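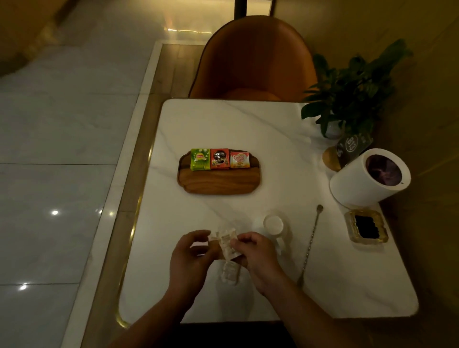

Search this site
Type your question... Go

Frequently asked questions

How do I reach Tretadia Guest House?
The easiest way is the train to Allell and then the Drutik bus, which stops in front of the old customs house. From the stop you walk uphill for 10 minutes. The street has many steps, so with a heavy suitcase it is better to stay on the bus until the upper square and then walk down to us. Please do not follow the navigation on your phone for the last part, it sends people to the garden of our neighbours.

At what time can I check in?
Check-in is from three o'clock in the afternoon until eight in the evening. If you will arrive later, write to us before noon and we will send you the code for the side door. Your key will be in the box with your surname on it.

Can I leave my luggage before check-in?
Yes, in the small room under the stairs, free of charge. It is locked. We also keep bags after check-out until six in the evening.

Is breakfast included?
Breakfast is included in all rooms, but not in the two apartments. We serve it from half past seven until ten. There is bread, cheese, boiled eggs, fruit and one warm dish that changes. If you cannot eat gluten or milk, please tell us when you book and not in the morning, as the nearest bigger shop is down in the valley.

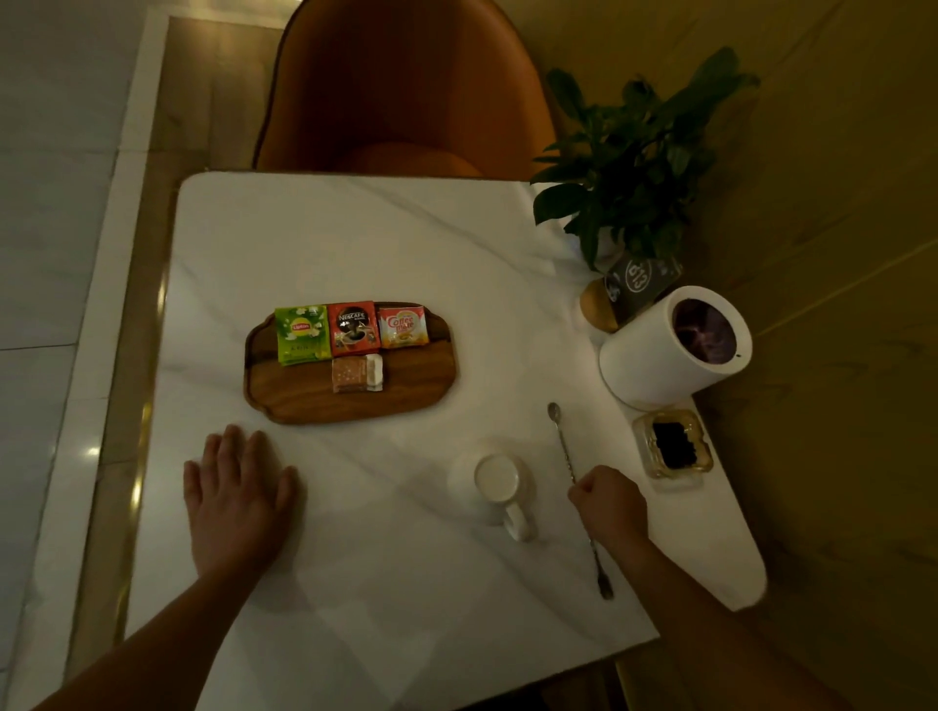
Can I make a hot drink outside breakfast hours?
The kettle is in the corridor of the first floor and you may use it at any hour, also in the night if you are quiet. You do not need to bring your own tea or coffee. We put small wrapped packets on a brown wooden tray, like the four on the white marble table in the photo, and you can ask at the desk when you would like more. We only ask that you do not take the tray to your room. Mugs can go with you, but please bring them back before you leave.

Do you accept dogs?
One dog for each room, small or medium, for a fee of 20 euros for the whole stay. Dogs are not allowed in the breakfast room. There is a water tap for them beside the gate.

Is the house suitable for guests who cannot climb stairs?
Unfortunately only partly. The oldest walls are from 1498 and we have no permission to build a lift. Room 2 is on the ground floor and has a shower without a step, but its bathroom door is narrow.

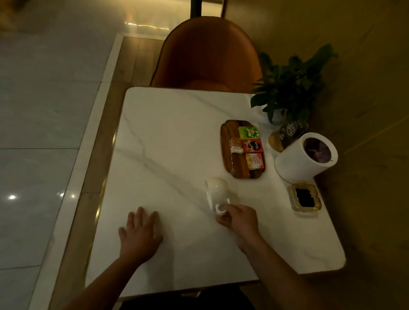 If you use a wheelchair, please send us its width and we will measure the door again for you. For guests who walk with a stick, we can also reserve a parking place near the gate.

Can somebody carry our bags on the walking route?
Yes. We work with Bosman, who drive to the next villages each morning from May until September. Bags must be at our door by half past eight, with the label filled in completely. You pay the driver directly.

How high does the route go?
The highest point of the second stage is 2000 metres. In June there can still be snow on the north side, so ask us the evening before. The lower path through the chestnut wood is longer and open all year.

What happens if I must cancel?
Until one week before arrival you pay nothing. After this we keep the price of the first night. If you can move your stay to another date in the same season, we keep nothing.

Who do I contact if my question is not here?
Write to Sveva Sanna at the reception. She answers in English, Italian and German, normally on the same day.

Related pages
Rooms and prices
The walk from Allell, stage by stage
Drutik bus: summer timetable
Luggage transport with Bosman

Contact | Privacy | © Tretadia Guest House | Back to top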